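Why Scientists Keep Their Tubes in Racks

Have you ever tried to stand a pencil on its pointy end? Go ahead, try it. I'll wait.

It fell over, right? It always falls over. Now imagine the pencil is hollow and full of something you spent all morning mixing. You'd want a really good way to hold it up! That's the problem people in labs have all day long, and the answer is one of my favorite things in the whole building: the tube rack.

I know, I know. You were hoping I'd pick the microscope. Everybody asks me about the microscope. But I've worked in labs since I was in college, and I could do a whole day's work without a microscope and hardly notice. Take away my rack and I'd be stuck before breakfast was even settled in my stomach.

What is a rack, anyway?

A rack is a holder with lots of holes in it. You drop a tube into a hole and the tube stands up. That's pretty much it!

But look a little closer and there's some clever stuff going on. Most racks have two levels, kind of like a bunk bed. The top level has holes that go all the way around the tube, like a hug. The lower level is there to catch the tube farther down so it can't swing around. If you only had the top level, your tube would wobble like a loose tooth. With two levels, it stays nice and straight.

Some racks are made of metal wire and look like something you'd cool cookies on. Some are foam, and they squeak when you push a tube in (I can't stand that squeak). And lots of them are plastic, in every color of the crayon box.

Why do tubes have pointy bottoms?

Not all of them do. A regular test tube, the kind you see in cartoons with green smoke coming out, has a round bottom. But there's another kind called a centrifuge tube, and the bottom of that one comes down to a cone, like an ice cream cone or a party hat turned upside down.

Say it with me: SEN-truh-fyooj.

A centrifuge is a machine that spins tubes around very, very fast. Have you been on one of those rides where you spin and your back gets pushed against the wall? It's the same idea. When the tubes spin, the heavier bits in the liquid get pushed down toward the bottom of the tube. And because the bottom is a cone, all those bits slide together into one little lump at the tip. We call the lump a pellet. I think that's a funny word for it, since it makes me think of rabbit food.

So the pointy bottom is super useful inside the machine. It's terrible on a table, though. Put a cone-shaped tube down on a table and over it goes, rolling away toward the edge. (Ask me how I know. Actually don't, it was a very sticky afternoon.) 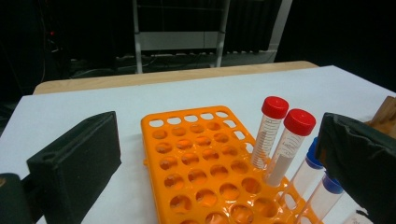
Two centrifuge tubes with red caps, standing in an orange rack.

Notice the marks printed on the sides of the tubes? Those are called graduations, and they work like the lines on a measuring cup in your kitchen. You pour until you reach the line you want, and then you stop. The stopping is the hard part! When I first started I poured too much nearly every time. My teacher back then was Marjatta Lappalainen, and she told me to bend my knees until my eyes were level with the line. If you look down from above, the line seems to be in a different spot than it really is. You can test this at home with a glass of water and a piece of tape. Stick the tape on the outside, fill the glass to the tape while you're standing up tall, then squat down and check. Were you right on?

The nearer tube has something white in it, up to the middle or so. I can't tell you what it is just by looking, and neither can anybody else. Lots of things are white! Milk is white. Glue is white. Flour and water mixed up is white. That's a big rule in any lab: you can't know what's in a tube from its color. You have to read the label, and if there isn't a label, you leave it alone and get a grown-up. We never, ever taste or sniff to find out.

All about caps

Let's talk about lids for a minute. The red caps on those tubes are screw caps, so you twist them like the top on a bottle of juice. Can you see the ridges around the edge? They help your fingers grip. Lab people wear gloves a lot, and gloves can be slippery, so ridges are a big help.

Why bother with a cap if the tube is standing up safely in its rack? Well, a cap keeps what's inside in, and it also keeps everything else out. There are tiny things floating in the air around you right now. Dust, bits of fluff, little germs too small to see. If they drop into your tube, they get mixed up in your experiment, and then you don't know if the answer you got came from your stuff or from the fluff. We call that contamination, and it's a long word for "something got in that shouldn't have."

Cap colors can be a kind of code, too, but every lab makes up its own. In my lab we used to have blue for water and red for things that had to go in the fridge. Then Nii Ackah came to work with us from a lab where red meant "finished, please throw out." You can guess what happened. Two days of my work went in the trash! He felt awful and bought me a sandwich. Now we have a chart on the wall, and we write on every single tube as well.

How to use a rack like a pro

You can practice this with an egg carton and some markers, if you like. It's the very same skill.

First, put the rack somewhere flat, and not right at the edge of the table. Elbows are sneaky.

Next, pick a corner to start from. I always begin at the back left. Wing-yan Chou, who shares my bench, begins at the front right, and we've been arguing over it for years. It doesn't matter which one you choose, as long as you do it the same way every time.

Then put your tubes in with the writing facing you. Slide each one straight down until it stops. Don't let go early and drop it in!

If you have lots of tubes that all look the same, leave an empty row between one group and the next. You can also move a tube to a new row after you've added something to it. I love this trick. Suppose you're putting one drop into each of 32 tubes and the phone rings. When you come back, how do you know where you were? Easy, the ones you've done are in the new row, and the ones you haven't are still in the old one.

When you carry a rack, use two hands and walk. Keep it level, like a birthday cake with the candles lit.

Try this: build your own rack

You'll need:
A shoebox with a lid
A pencil
Some markers or fat crayons to be your "tubes"
Scissors
A grown-up to help with the cutting

Stand a marker on the lid and trace around it with the pencil. Do that 9 times, in three rows of three, with a bit of space in between. Ask your grown-up to cut the holes out. Put the lid back on the box and slide the markers in.

Are they leaning? Mine did! That's because your rack only has its top level so far. Cut a piece of cardboard that fits inside the box, make matching holes in it, and tape it in place halfway down. Now try again. The markers should stand up a lot straighter. My first one had the bottom holes in slightly the wrong place, so all my markers tilted the same direction like they were listening to something. It's worth tracing the lid holes onto the second piece before you cut.

Once it works, see if you can figure out these:
What happens if the holes are much bigger than the markers?
Does a tall box work better than a short one?
Could you make a rack that holds fat markers and skinny pencils too?

Words to know

Rack: a holder that keeps tubes standing up.
Centrifuge: a machine that spins tubes very fast.
Graduations: the lines on a tube that show how much is in it.
Pellet: the little lump that collects at the bottom of a tube after spinning.
Contamination: when something gets in that shouldn't be there.

If you build a shoebox rack, get your grown-up to help you send me a drawing of it. I'm putting them up on the wall by our cap chart, and there's plenty of room left next to the fridge. In August I'll be writing about pipettes, so start saving your old eye droppers (washed, please!).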